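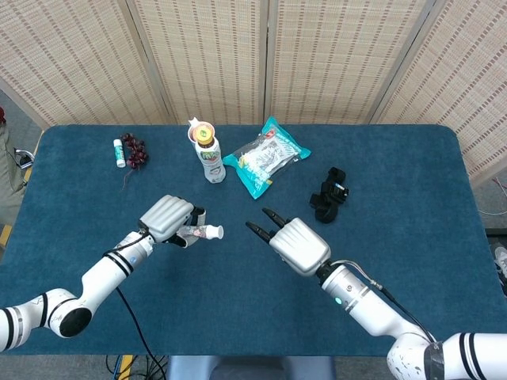 FOR IMMEDIATE RELEASE

Handine Puts Its Sock Yarn Where Its Mouth Is, and Some of It Wore Through

Yarn maker publishes the full results of a wear trial, drops the word "indestructible" from its labels, and asks knitters not to believe the next label either

DRULTGATE, November 2020 – Handine, the hand-knitting yarn company, today released the results of a wear trial on Besau, its wool and nylon sock yarn. The company is also retiring the claim that has been printed on the Besau ball band from the beginning, that the yarn makes "socks you will never have to darn."

You will have to darn them. The trial was set up to find out when.

Two hundred knitters would have been a lovely round number for a headline, and at one point there was a plan to send yarn to 200 of them. In the end the company sent out 300 skeins and let people make what they wanted, provided it was a pair of plain socks with a stockinette foot. Knitters were asked to wear the socks in ordinary shoes, wash them the way they normally wash socks, and mail them back at the end of eight months or when a hole appeared, whichever came first.

"I have read a great many sock yarn labels and I have never met one that admitted to a hole," said Baltazar Galindo, who runs yarn development at Handine and who wrote this release after turning down two more cheerful drafts. "Ours was as bad as any of them. We printed 'never have to darn' because the label had a blank space on it and the phrase fit. I went looking for the test behind it and there wasn't one."

What the trial found

The socks that lasted best were knitted tightly. This will surprise very few people who knit socks. Knitters who used needles a size or two smaller than the ball band recommended got noticeably more wear out of the same yarn, and the company takes that to mean the ball band was recommending the wrong needle. The old band called for a US 2. The new one says US 1, and adds that if your fabric looks soft and drapey, your sock will be lovely to hold and won't last.

Heels held up better than expected. Most of the early holes were under the ball of the foot, where hardly anybody reinforces anything. Handine had spent a good deal of effort over the years promoting a slip stitch heel flap in its free patterns. The heel flap did its job, but it was guarding a spot that in most pairs wasn't where the trouble started.

Hand washing made less difference than Handine has been telling people. Socks that went through a machine on a cool, gentle cycle came back looking fuzzier than the hand washed ones and had worn through in much the same places. Socks that went through a tumble dryer came back smaller. Several came back a great deal smaller. The label has always said to dry flat, and the company stands by that one.

The nylon question

Besau contains nylon, as most commercial sock yarns do, and knitters have been arguing over how much is enough for as long as there has been anywhere to argue. Handine would have liked to settle the matter. It can't. The trial used one yarn with one blend, so it can say nothing at all about whether more nylon or less nylon would have done better. Anyone who quotes these results in support of either side has not read them.

The same goes for superwash treatment, for the number of plies, and for the firm twist that Handine's own catalog describes as "the secret of a hard-wearing sock." It may well be. The catalog offered no evidence and the trial doesn't supply any.

A word on who did the testing

Readers should know what they're looking at. The people who took part were Handine customers. They liked the yarn enough to have bought it before, and they got free yarn for joining in. They knew which yarn they were wearing. Some of them walk to work and some of them mostly wear slippers, and the form that went out with the skeins failed to ask which. Not every pair came back, and it would be foolish to assume that the missing pairs did as well as the ones in the box.

The returned socks were looked over by Branislav Jireš, a textile finisher who was paid for his time by Handine and has asked that this be mentioned. He sorted the socks into those with a hole, those with a thin patch, and those that were still sound.

"A thin patch is a matter of opinion," Jireš said. "I held each foot up against a window. On a gray morning I was probably kinder than on a bright one. I told them so, and I told them the hole figures are worth more than the thin patch figures, and they should print that. If they print it I'll be pleased."

What changes on the label

New ball bands for Besau will appear with the January shipment. The yarn itself stays the same and so does the price. The differences are as follows.

The line about never having to darn is gone. In its place the band says: "Wears well when knitted firmly. Check the ball of the foot."

The suggested needle is now US 1. The gauge has been changed to match. Knitters who have been getting good results with other needles should keep using them and ignore the band.

The word "luxury" has been taken off. Handine could not find anybody in the building prepared to say what it meant.

Each skein will come with a short length of the same yarn wound on a card for mending. A good many yarn companies used to do this and it was a better idea than most of what replaced it. The card has a darning diagram on the back, drawn large enough to read.

Shade 3104, a dull green that has been listed as discontinued, then as limited, then as "returning by popular demand," is simply in the range. It was never popular and it was never demanded. It is a useful color for men's socks.

Old stock

Shops that still have Besau with the old band are welcome to sell it. The yarn is identical. Handine will send replacement bands to any shop that asks for them, although the company suspects that most shopkeepers have better things to do with an afternoon than re-band sock yarn, and it won't be checking.

Customers who bought Besau because of the old claim and now have a hole in a sock can write in and receive a mending card in the closest available shade. Dye lots vary, so it probably won't match exactly. It will be under your foot.

Başaran next, perhaps

Handine has been asked whether it will run the same kind of trial on Başaran, its single-ply merino, which is sold for shawls and hats and is described on its own label as "resists pilling."

The company has no firm plans. Single-ply merino pills. Everyone who has owned a hat made from it for one winter knows this, and a trial would be a slow and costly way to learn it again. The label will be looked at when the current printing runs out. In the meantime, anyone choosing Başaran for a sweater that will be worn under a coat with a shoulder bag should knit a swatch, carry it in a pocket with their keys for a week or two, and decide from that.

If a second sock trial does go ahead, it will include at least one yarn made by somebody else, bought at full price in a shop, and the person judging the wear won't be told which is which. Galindo says he will not put his name to another one otherwise.

Getting the results

The full results are available from Handine free of charge, either as a printed booklet or by email. They include the knitters' comments, unedited except for addresses. Several of the comments are rude about the green. The booklet also contains the plain sock pattern used in the trial, in women's and men's sizes, with a revised foot that carries a second strand of fine reinforcing thread under the ball. That revision has been test knitted for fit. It hasn't been tested for wear, and the pattern says so at the top.

About Handine

Handine makes hand-knitting yarns in wool and wool blends and sells them through independent yarn shops and by mail order from Drultgate. Earlier versions of this paragraph called the company "a leading name in premium fiber." It is a small company with a few good yarns.

Press contact

Baltazar Galindo, Yarn Development, Handine, Drultgate. Sample skeins are available to reviewers who are willing to wear the socks before writing the review.

###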